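Urnberg Robot Learning Lab — Handout 4: Collecting Demonstrations

4.1 Task
The running task is block stacking inside a taped square. An episode counts as complete when the stack stands within the tape and the fingers have let go. Partial episodes are kept in a separate folder and labeled as partial.

4.2 Recording
Each group records 400 episodes over the term, split between 2 operators. Both camera views, joint positions and gripper width are logged at the same rate. Check the timestamps in Morora before the first episode of a session — a late wrist stream cannot be repaired afterward.

Move the blocks between episodes. If the starting positions hardly change, the policy learns a fixed path and ignores the camera input. Discard any episode longer than 18 seconds.

4.3 How much data
In the Leiva runs, success on held-out starts rose quickly at first and flattened at over 1,000 episodes. Adding episodes from a second operator helped more than adding the same amount from the first. Report results by operator as well as in total.

4.4 Views
The wrist view gives detail near the fingers, but a held block can hide the one it is about to meet. The fixed view keeps the height and lean of the stack. Train once with each view alone and once with both, and compare (Exercise 3). 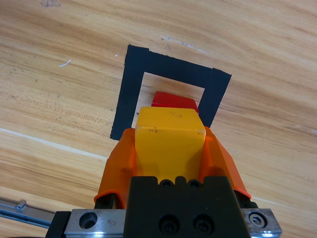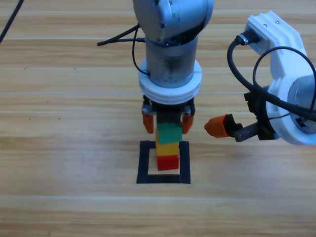 Figure 4.2. Stacking task. First: wrist camera, yellow block in the fingers. Second: fixed camera, stack standing inside the taped square, still held.

Reading for next time: Brustcombe notes, section 2.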